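Household paperwork tips – name change, wills, custody papers, all that
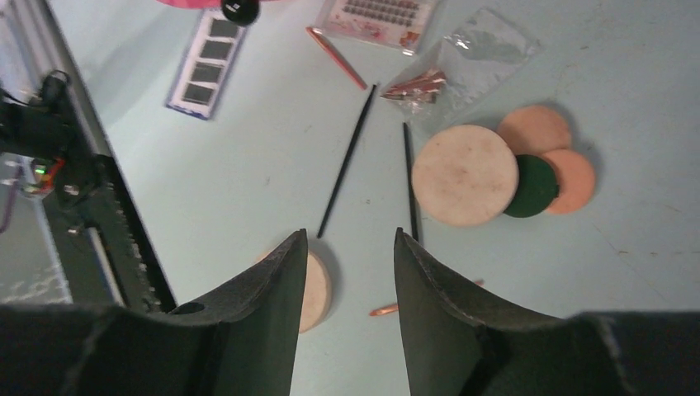 *Clear table first. Then start.*

Quick list, adding to it as I go. Family law stuff makes a LOT of paper and it all lands in the kitchen.

**Certified copies.** Order 3 of the marriage certificate, more if you're changing your name. Bank kept one of mine for weeks. Don't pull the staple out of a certified copy, some clerks will refuse it after that. Ask me how I know.

**Name change order.** Social Security first, then license, then bank, then everything else. Utilities last, they hardly care.

**Folders.** One per topic – court, money, kids, house. I use the Erkden accordion kind, 17 pockets, way too many but the tabs stay on. Label in pencil untill you're sure.

**Wills.** Not in the freezer. Not in a bank box only one of you can open, either. Ours is in a fire bag on the closet shelf and my sister has a note saying where. Signed orginal stays flat, no hole punch. Don't write on it, don't cross things out. Want a change? Go get it redone properly.

**Custody calendar.** Paper one on the fridge, photo of it on both phones. Swap a weekend, put it in writing the same night. A text is fine, keep it short and boring. Screenshot and print once a month.

**Receipts.** Thermal ones fade. Copy or scan the day you get them, esp. medical and daycare. Cookie tin for the rest (mine's an old Flavora one), empty it every October.

**Filing fees.** Check the county site the night before, not last year's printout. Bring a check AND a card. Our clerk's window shuts for lunch.

**Stuck pages.** Coffee on a form – blot, don't rub, paper towel both sides, heavy book on top overnight. Blank form, just print a new one.

Still to add: beneficiary forms, old tax returns, what to shred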